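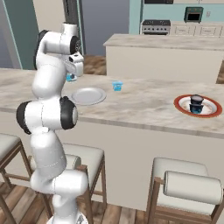
Cârstea

Ellidum Counter Sealer, 18 oz
Item 1162

Last updated: February 1, 2025

Ellidum is a penetrating sealer for marble, limestone, travertine and other porous stone used on kitchen islands, counters and tabletops. It soaks into the surface and slows the uptake of oil, coffee, wine and water. It leaves no film and does not change the gloss of polished stone. On honed stone the color may deepen slightly, so test a spot on the underside or behind an appliance before treating the full counter.

The sealer does not stop etching. Marble contains calcium carbonate, and acids such as lemon juice, vinegar and tomato react with it directly. The dull mark left behind is a change in the stone itself and has to be polished out. Customers who want protection from etching should look at a film coating or a different counter material.

Checking whether the stone needs sealing

Put a teaspoon of water on a clean, dry part of the counter and leave it for 18 minutes. Wipe it off. If the stone underneath has gone darker, it is taking up water and should be sealed. If there is no change, wait and test again in September or whenever the counter gets its next full cleaning. Test near the sink and near the stove separately – these areas lose protection first. Sealing stone that does not need it wastes product and tends to leave a haze.

Application

Clear the counter and clean it with a neutral cleaner. Let it dry overnight. Pour a small amount of sealer onto a lint-free cloth and wipe it on in sections, keeping the surface evenly wet for six minutes. Add more where the stone drinks it in. Wipe off all excess with a second dry cloth before it starts to dry. Sealer that dries on the surface can be loosened with a little fresh sealer and then buffed off.

Do not forget the front edge of the slab. Edges take more splashes than the top and are often skipped.

One bottle covers up to 93 square feet on polished marble with a single coat. Honed or tumbled stone will take more, and coverage on travertine depends on how the holes were filled. A second coat may be applied after one hour if the first was taken up quickly.
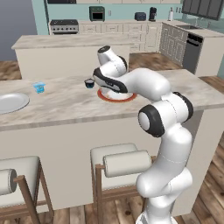 Cure time is 24 hours at room temperature. Keep water off the surface during this period, and do not wipe it down with cleaner. The stone can be touched after two hours, but nothing should be left standing on it until the cure is complete. Tableware matters mainly for its underside: a plate with a red-orange rim set down on a marble-patterned top puts no color into the surface from its glaze, while an unglazed foot ring can scratch any polished stone, sealed or not. Felt pads or a place mat will prevent this. Trivets are still required for hot pans.

Engineered and printed surfaces

Ellidum has no use on quartz composite, laminate, porcelain slab or solid surface. Many of these are made with a marble pattern and are hard to tell from stone at a glance. The water test will show no darkening on them. Sealer applied to a surface that cannot absorb it will dry to a sticky film,

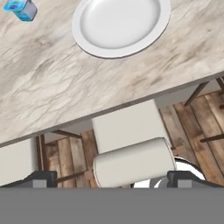
and this film has to be removed with mineral spirits and a soft pad. Check with the counter supplier first if the material is not known.

Specifications

Type: solvent-based penetrating sealer
Size: 18 fl oz, metal bottle with child-resistant cap
Coverage: up to 93 sq ft per bottle
Application temperature: 50 to 80 °F
Shelf life: two years unopened, six months after opening
Color: clear

Use with windows open and wear gloves. Keep away from flames and pilot lights. Cloths used with this product should be laid flat outdoors to dry before disposal. The bottle ships by ground only.

Related items

Dranari Neutral Stone Cleaner, concentrate
Dranari Lint-Free Cloths, pack of 6
Skakance Marble Polishing Powder
Skakance Felt Pads, round
Ellidum Grout Sealer with brush cap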